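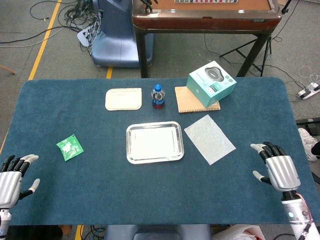
You never could pack light, my sister said, and she said it from the doorway with her coat still on, so I knew she meant to stay and help. We were driving to Drarik in the morning, just the two of us, to see the house our grandmother had rented every April (the yellow one, or it was yellow then!), and I had been laying things out since lunch. I told her a notebook weighs next to nothing. She said that was what I'd told her about the ten library books, the summer the suitcase handle came off at Leclerc station and we had to carry it between us like a sleeping dog.

Well, she had me there. I put the kettle on, and she finally took off her coat and started telling me which things I could leave behind, and I nodded at every one of them and meant to take them all.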